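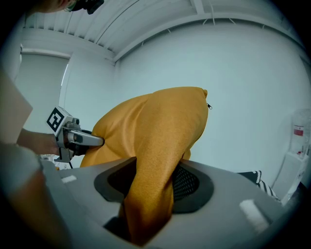
An orange cushion at the oval opening of the grey box, with one of the hand-held grippers at its side.

Shared workshop teaches a gripper to handle cushions

Members of the Skivar workshop have started to build a home robot for soft furniture, and they are collecting its first lessons by hand. The project is named Cotov and it began in September.

The robot itself has no arms yet. For now, people hold the grippers and do the work which the machine must learn later. Each gripper carries a white cube with black and white markers, so the computer can follow its position in the room. The group has 413 recordings until now, and 147 of them show cushions.

"A cup has always the same shape, but a cushion changes when you touch it," said Normunds Rozīte, who wrote the software. "We had to begin again with the finger pressure two times."

The members work with one gripper or with a pair. On the sofa they use both, one in each hand, which Kamonchanok Kaewsai finds more tiring than it looks. She would like a lighter handle, and Gediminas Laur is already drawing one for the workshop's printer.

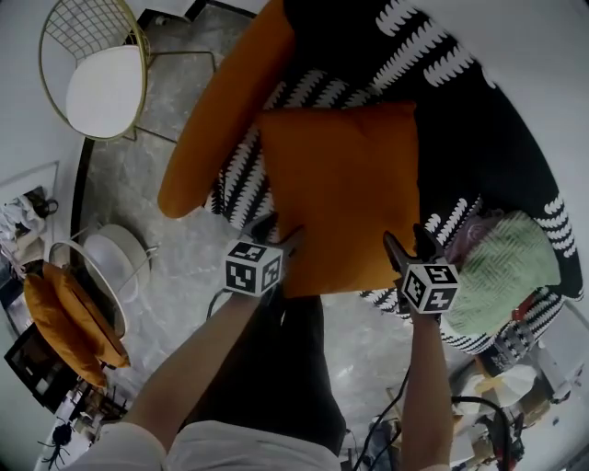 Next steps

The group wants to fix the first motor arm to a rolling base before winter. The base is ready, but the arm still waits for two bearings. Algirdas Dzene will show the plans at the workshop on Tuesday evening, and visitors are welcome from seven o'clock. People who wish to try the grippers should write their name on the list at the door.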